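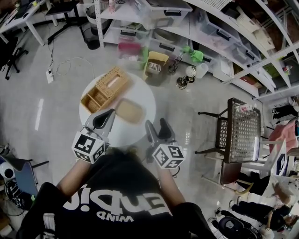 Fig. 9. Woven organizer and flat tray on a round table.

Home | Guides | Storage & Desk | Care | Contact

Section 4. Setting Up Your Organizer and Tray

Welcome to the part of the guide most people skip to, and we don't blame you one bit! The Olier woven organizer and its companion tray need no tools and no glue, but a few quiet minutes spent now will save you a good deal of rummaging later on. Pour yourself something nice (and park it well away from the weave, please) and let's get going.

4.1 Choosing a spot

1. Clear a table that is larger than the organizer and tray put together. A round table is perfectly fine, as long as both pieces sit fully on the top with nothing hanging over the rim.

2. Set the organizer down first, toward the back of the table as you face it. Turn it so the taller boxed section is farther from you and the shallower divided section is nearer, so that you can see into every compartment without standing up.

3. Lay the tray flat beside it. We like it on the right, but if you are left-handed you will probably be happier the other way around.

Note: If the organizer rocks, press gently on each corner in turn. Woven pieces sometimes arrive with a little twist from the carton, and it usually settles overnight under a couple of heavy books laid across a flat board.

4.2 Filling the organizer

4. Empty whatever you mean to store onto the tray. All of it, even the dried-up pens.

5. Sort on the tray into small heaps: things you reach for every day, things you use now and then, and things that really belong in another room. Put that last heap aside before you go any further, or it will creep back in.

6. Start with the boxed section. The slot on top suits flat or folded items, and anything you have to force through it should go somewhere else.

7. Fill the divided section from the back forward, tallest items first. Leave one compartment empty for the first week or so, and you'll soon find out what it wants to be.

8. Keep the tray for what is in use today: keys, a notepad, a half-finished bit of mending.

CAUTION: Do not lift a filled organizer by its dividers. Slide both hands under the base and carry it level.

CAUTION: Keep the weave away from heaters and open flames, and never soak it. Dust with a dry, soft brush.

4.3 Overflow and the rest of the room

9. Spare supplies do better on a shelf than on the table. Clear bins with handles are a good match, and the Meson shelf bins (part 329) can be labeled on the short side so you can read them from the doorway.

10. Before you call it done, have a look at the floor. Small boxes, cloths and cups have a way of landing there during a big sort, and cords should be coiled against the wall where they won't catch a foot.

Note: Replacement trays are listed under part 407. Please check the underside of your old one before ordering, and turn to page 17 for the size chart.

Related guides
- Hinel drawer dividers: fitting and trimming
- Meson shelf bins: labels and stacking
- Cârstea baskets: caring for natural weave
- Olier trays: removing rings and scuffs

Previous section | Next section | Back to top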